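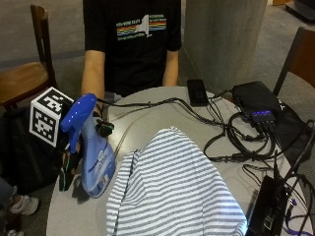
Is it worth paying for a crease spray when you've already got an iron? A reader asked me that in May, and I've been using the Clumarum one since. It comes in a blue bottle with a trigger top, mine was 335 ml from the Andrade shop in Utport. I spread a top out on the table, give it 2 or 3 squirts, smooth it down with my hands and leave it on a hanger while I have breakfast. Stripy cotton jersey comes up lovely! Linen, no - I still get the iron out for that. The smell is a bit strong for me and the trigger drips if you go slowly. I'd buy it again, but only for T-shirts.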